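特罗里斯公司举办装配自动化开放日 现场演示机器人处理器芯片操作

四月,特罗里斯公司(Troris)在其特雷瑟姆(Treltham)厂区举办装配自动化开放日活动,来自电子制造、设备维修及职业教育领域的200名来宾分批入场参观。活动由该公司自动化部主办,博德纳尔公司(Bodnár)与图萨罗夫技术学院(Tusarov)协办。

开放日于上午10时开始。公司自动化部主任勒猜·坦马西里(Lertchai Thammasiri)在致辞中介绍了厂区近年来的设备改造情况。他表示,小型电子部件的拿取与放置长期依赖熟练工人手工完成,对力度和角度的要求较高,是产线改造中进展相对较慢的环节。公司自去年起将该环节列为重点课题,并抽调工艺、电气和质量部门人员组成专门小组。

致辞结束后,来宾按编组进入演示区。演示区共设六个工位,内容包括物料识别、线束整理、螺钉紧固、芯片取放、外观检测和成品装箱。每组参观时间为40分钟,各工位均安排工程师讲解并回答提问。

芯片取放工位是当日停留人数较多的一处。该工位采用双指平行夹爪,操作对象为带金属顶盖的方形处理器芯片,作业面为安装在铝型材框架旁的浅灰色面板,面板上设有多个矩形凹槽和凸台。

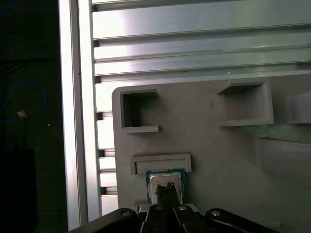

吉拉育·桑卡瓦(Jirayu Sangkhawat)

夹爪以两指指尖夹持芯片,在面板凸缘下方进行操作。据现场工程师介绍,芯片边缘与凸缘之间可利用的空间有限,夹爪的接近角度须事先反复核定,夹持力也须控制在规定范围之内,以免损伤基板。演示期间,工程师应来宾要求,对夹持点的选取方法和程序的暂停、恢复步骤作了补充说明。

在随后举行的座谈会上,与会代表围绕设备投入、人员培训和安全管理等问题交换了意见。博德纳尔公司代表提出,中小企业产品批次多、批量小,更换产品时的调试时间直接影响设备的使用效率,希望供应方提供更为简便的参数设置方式。坦马西里回应称,公司正在整理常用部件的夹持参数,计划先在本厂区内部试用,待条件成熟后向合作单位开放。

图萨罗夫技术学院代表介绍了该院机电专业的课程调整方案。根据方案,学院将增设夹具设计与机器人示教两门实训课,并选派学生到特雷瑟姆厂区实习,首批名额为10人。双方在会上就实习期间的指导教师配备、劳动保护和考核办法进行了初步协商,具体安排将另行公布。

关于岗位变动问题,特罗里斯公司人事部门答复称,相关工位改造后,原有操作人员将优先转入设备看护、程序维护和质量复核岗位,转岗前须完成公司组织的内部培训并通过考核。培训教材已编写完毕,目前正在征求各车间意见。

安全管理方面,公司重申,演示工位的运行参数仅适用于参观活动,不作为生产作业依据。正式投产的工位须经风险评估和验收后方可启用,操作人员须持内部上岗证作业。

活动期间,主办方向来宾发放了工位说明资料和意见征询表。征询表内容涉及演示安排、讲解质量及合作意向,由自动化部统一汇总,结果将提交公司管理层审议。未能到场的单位可向公司对外联络处申请索取工位说明资料,团体参观须提前以书面形式预约,并注明参观人数和拟了解的工位。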